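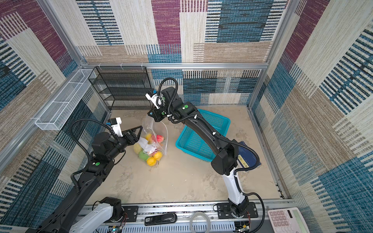 Photo: Afroza Bepari for the Keltusside Notebook

The fake fruit is moving out of the bag! If you've ever borrowed a play grocery kit from Woo, the little lending store on Harkby Street, you know the bag I mean: clear plastic, everything tumbled together, a lemon down at the bottom and a crumpled bit of white paper in with the apples. From November the grocery kits go out in open mesh baskets instead, and I for one am thrilled, having spent a good part of last winter fishing a green apple out from under my own couch after the bag gave way on the stairs.

Woo lends out pretend-play kits to families, preschools and the odd grandparent (hello, Mom). The grocery kit has always been the one people fight over. Han-gyeol Na, who runs the store, told me it went out more than anything else on the shelves this past year, and that the whole place logged 2,730 loans, which is a lot of plastic produce for a town this size. She'd like to get to 3,000 next year and thinks the baskets will help, mostly by cutting down the time each kit spends in the back getting sorted and put right again.

I asked her why baskets and she gave me a look like I'd asked why soup comes in bowls. Kids want to carry the shopping. Give them a bag and they tip it out and walk off; give them a basket and they go around and around the living room with it on one arm until dinner. She also pointed out that you can see straight through the sides of a mesh basket, so when a kit comes back you know right away if the lemon stayed behind at somebody's house. The lemon stays behind a lot. I don't know what it is about the lemon.

The first one is turquoise, plastic, and pretty cheerful looking. Han-gyeol had wanted them all in that color, but her supplier, Buvlow, only had a few left, so the rest will be whatever turns up. My daughter has already put in a request for purple and been told, very kindly, that we'll see.

The fruit itself is staying the same, so don't panic if your kid has a favorite. The red-and-pink apple is still in there, the green one too, and so is that pale yellow thing that my two children have argued over for years (one says pear, one says mango, and I've stopped taking sides). Woo did think about swapping in a newer, shinier set, but the old pieces wash up fine in a sink of soapy water and Han-gyeol didn't see the point of spending money on them. I liked that.

There's more than fruit to sort out, of course. A play store needs somewhere to put the goods and some way to ring them up, and this is where it gets fun. The black wire mesh shelf is going to be part of a bigger "corner store" setup that you can try out on site, with the four tiers loaded up with cans and boxes and the fruit down low where the small ones can reach. The long white wire basket is meant for bread. And for the checkout there's a calculator with pink keys, which is my favorite thing in the whole place and which I would happily have on my own desk. A real calculator beats a toy register any day if you ask me. The buttons do something, and it doesn't play a song at you.

You won't be able to take the corner store home, sorry, it's too much to fit in a car. But you can come in and play for as long as you like on open mornings, which start at 10, and there's no charge if you're a member. If you're not a member it's $2 a child, and grown-ups get in free whether they behave or not.

Borrowing works the way it always did. You pick your kit, you sign the card, you bring it back when the card says. The one new thing is a contents list tied to the handle of each basket, with a little drawing next to every word so that kids who can't read yet can help pack up. Afroza did the drawings as well as the photo, and her lemon is excellent. Please don't take the list off! Han-gyeol says that twice, so I'm saying it twice: please leave the list on the handle.

If you've got an old grocery kit at home right now, just bring it back in its bag like normal and it'll be moved over to a basket at the store. Don't go buying a basket for it yourself, however handy you are. They need to stack, and the one I proudly dropped off in the spring turned out to be the wrong shape and now holds my gloves.

Woo is also looking for clean, empty food boxes for the shelf, the smaller the better. Tea, crackers, raisins, that sort of thing, with the tops taped shut. No glass and nothing that held nuts. Leave them in the crate inside the door, or hand them over at the desk when you come in to borrow.

The doctor's kits and the post office kits will get their own makeover after the grocery ones are done, though there's no date for that yet. I've put my name down for the first post office. My kids don't know about it, and they may have to wait their turn.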